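Nuver Duty Log - Custody and Visitor Register
Item 652
Made by Leltier

The Nuver Duty Log is a bound register for police stations, holding facilities and security posts. Each line records a name, an agency, the reason for the visit, the time in and the time out. The receiving officer signs at the end of the line.

Pages are numbered in print and sewn in, so a missing sheet shows up at the next check. Visiting officers from another division have their own section at the back, with space for a warrant number and the name of the supervisor who approved the trip.
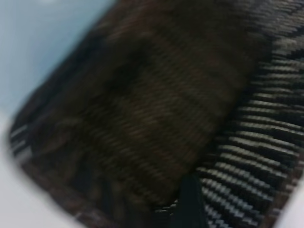
A carbon copy sits under every page. Tear it out at shift change and send it to the records office - the original stays in the book.

Details
Entries per book: 1,893
Books per carton: 20
Ruling: wide, black on cream
Cover: dark blue, with a label window
Retention pocket: inside back cover

Orders of 5 cartons or more can be printed with the station name and district code. Send the exact wording with the order. Printed covers cannot be returned.

The February printing added a column for vehicle plates. Older books are still valid and can be used up first.

Sold in the region by Dissanayake Supply, Ninercombe. For agency accounts and purchase orders, ask for Nazmiye Uysal.

Page updated April 18, 2019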